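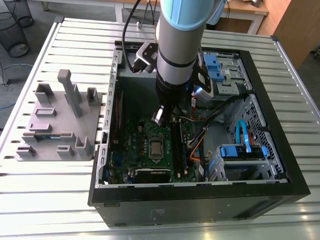

The arm over the memory slots, with the parts plate to the left of the case.

Friday, June 25, 2021
By Liis Lill

The Ercombe contract specified 697 towers, each to be opened, stripped of its processor and memory, and closed again. Aigars Urbonaitė had done the first 24 by hand, to set the baseline. His baseline was better than the arm's.

"It waits too long above the socket," he said.

"It's checking the height," said Bhatt. "Tolerance is 2 millimetres."

"I don't check the height."

"You do. You just don't log it."

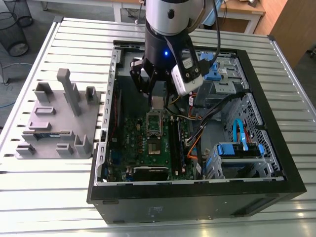 Aigars entered this under remarks. The form, inherited from Stallari in January, had a column for grip force and a column for cycle time, but none for argument. Bhatt wanted a figure to send to Vallano by five - a percentage, preferably 100.

"Can it do the job or can't it?"

"It can do this tower," said Aigars. "Ask it to find the screw I dropped on Monday."

Bhatt looked at the floor. Then he got down on his knees with a torch, and Aigars started the timer.

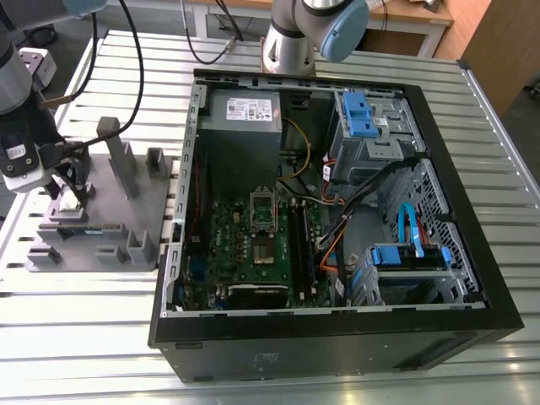

Memory module on the plate, small part in the gripper, tower open alongside.

2 comments | 24 shares
Contact the editor
© 2021 Liis Lill
Back to top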